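We use cookies to improve your visit. By continuing to browse you accept our cookie policy. OK

The woman who runs the Marulanda sourdough kitchen starts her mornings by sniffing jars, and she loves it. "Every one smells different!" she says, lifting a lid for me before I've got my coat off. "This rye is like green apples. The one behind it is closer to yogurt, and in January it went full cheddar on me."

She began baking with a starter a neighbor gave her, in an oven that ran hot on the left side. Now she sells 80 loaves a day from a side window on Cleserier Street, and most are gone before lunch.

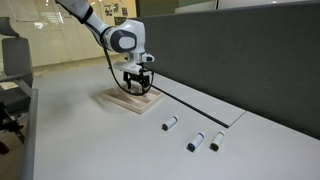

Three small vials lying beside a pale wooden tray.

What does she tell beginners? "Feed it, then leave it alone. People fuss so much." Her own recipe takes 719 grams of flour, a number she got by scribbling over an older one until it felt right in her hands (she still has the page, stuck together with dough). She salts late, folds the dough 2 times and lets it sit overnight by the back door.

I asked about her failures and she laughed for a good while. "Oh, the pumpkin loaf. You could have held a door open with it. But I toasted it and ate it for a week, and the toast was wonderful!"

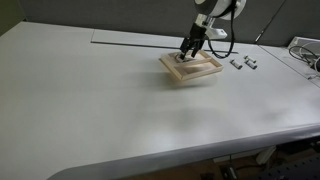 DUSTESERO, 25th May

She is teaching a class now too, 20 people at a time, and says the best part is when the lids come off the pots and the whole room goes quiet. Next she wants to try an old barley bread from the Darkis valley, baked flat on stones. "I've only read about it," she says, already reaching for the flour. "Come back and taste it."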